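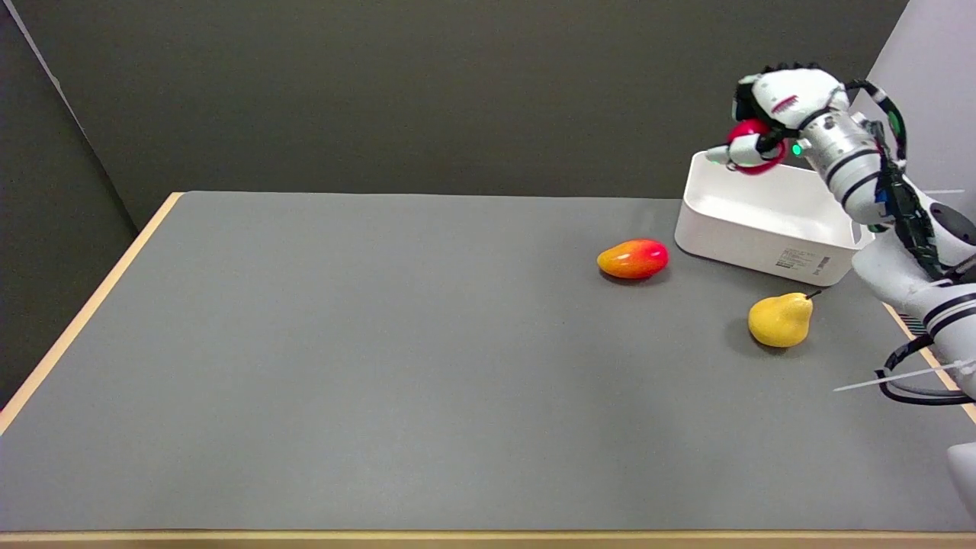 According to one reader who wrote in after the March piece, small states get too little space in books on foreign policy, and the open day at Ondham would be a good place to put that right. I went with that in mind.

The Munshi Centre for Regional Studies opened its reading rooms on 2023-07-29. The talks were in the lower hall, which has 60 seats, and the first one was full. It dealt with how neighbouring governments read each other's speeches, and where they tend to get it wrong. The speaker kept to trade and border treaties and took questions at the end.

14 shares · 3 comments

After lunch there was a tour of the library. It holds roughly 3000 titles on diplomacy, many of them out of print. The Hustness papers are kept in a separate room and can be seen by appointment. They cover the fishing talks and include drafts with notes in the margins.

The last session was on regional groupings. It was shorter than planned and leaned heavily on one case, the Rernari accord. I would have liked more on why members stay in when they disagree.

Entry was free. Tea was extra. The bus back to the station leaves from the side gate, and the stop is not well marked. The centre plans to put the talks on its website, though the first had not gone up when I looked.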